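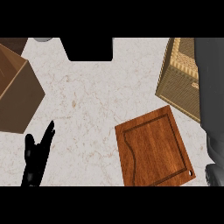 A reader writing from Kurden wants to know whether a bench arm in a home kitchen needs any rules at all, given that it moves slower than a person and stops when pushed. It does. A slow arm can still tip a container onto the floor or carry raw chicken juice from one surface to the next, and the stop function covers neither.

The notes below are the working practice at Nenel, revised in September. They assume a single arm with a two-finger gripper on a stone or timber benchtop.

Layout

Set open containers square or angled as you like, but keep the rims clear of each other by at least one gripper width. A cardboard box, a woven basket and a cutting board can share a bench if there is open stone between them for the arm to turn over. Boxes shift when a finger catches the rim; weight the bottom with a tin.

Cutting boards with a juice groove are measured to the outer edge, groove included. If the board has a hanging hole, mark it as a no-grip point. Fingertips jam in it.

Speed and reach

Limit travel over the bench to 416 mm per minute while teaching a new path. Our normal limit is 570, and nothing in a kitchen justifies more than 727. Set the reach boundary short of the cooktop and sink, then test it with the gripper empty.

Food contact

One set of fingertips for food, another for packaging. Cardboard counts as packaging, even when it held vegetables. Wicker cannot be sanitised properly, so line it or use it for wrapped goods only.

Wipe fingertips with warm soapy water, rinse, and dry before the next job — never spray toward the joints. Marble etches, so keep vinegar and lemon cleaners off it.

Supervision

An adult stays within arm's length of the stop button. Children and pets stay out of the kitchen while power is on. At the end of the job, park the arm with fingers closed, switch off at the wall and enter the run in the log. Vokside log sheets have 9 lines to a page; start a new page after any fault.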